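Call for Participants: Household Spending Diary, Goltbridge Area

The Wodeck Center for Household Finance invites adults living in Goltbridge and the surrounding townships to take part in a study of everyday spending. Enrollment opens in January and closes when 300 households have been accepted.

Purpose of the study

The study examines how families decide between paying down debt and setting money aside. An earlier survey by the Center drew 1,561 responses by mail, but it asked only for monthly totals. The present study records purchases as they are made, including small cash purchases that seldom appear on a bank statement. Groceries, fuel, clothing, school costs and gifts are all covered.
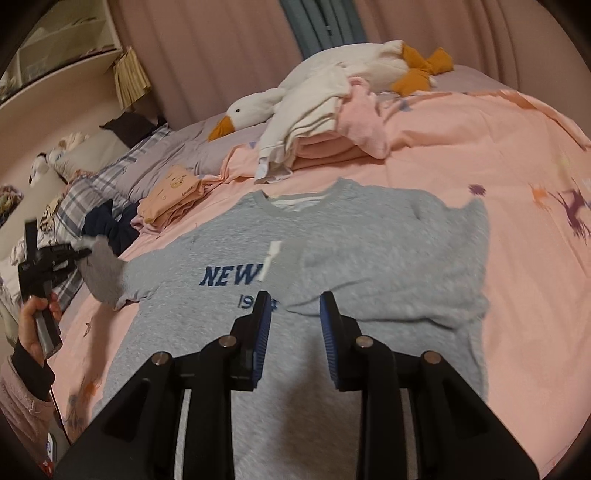
Clothing is one of the spending categories in the diary.

What participants will do

Each household names one adult as its diary keeper. The diary keeper will:

Attend one orientation session, in person at the Arkard Building or by telephone
Record all household purchases for eight weeks, on paper or online
Complete a short questionnaire at the start and at the end
Keep receipts for any purchase over $80 until the final questionnaire has been returned

Daily entries are brief. Participants who miss a day may enter it later and should mark the entry as late. No one will be asked to change how they spend, and the Center does not give financial advice during the study period. 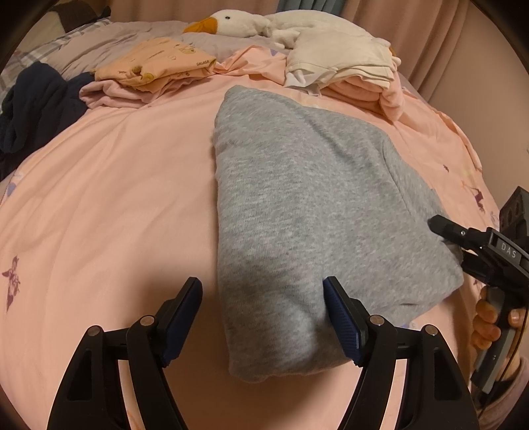 Cheung, writing after the pilot round, said the daily entries were easier to keep up than expected, and that the hard part was agreeing at home on what counted as a gift and what counted as a regular expense. The diary instructions have since been revised to include a page on gifts, shared purchases and items returned to the store.

Eligibility

Applicants must be 18 or older, must live at an address in the study area, and must share in decisions about the household budget. Single-person households are welcome. Only one application per household will be considered – roommates who keep separate budgets may apply separately.

Payment

Households that complete all eight weeks receive $300. Those that withdraw after the fourth week receive $80. Payment is made by check or prepaid card.

Privacy

Names and addresses are stored apart from diary entries. Results will be published in group form only. Participants may withdraw at any time and may ask that their entries be deleted.

How to apply

Application forms are available at the front desk of the Arkard Building, Room 723, or by mail on request. The desk closes at 4:30 p.m. Applicants will be notified in writing whether or not they are selected.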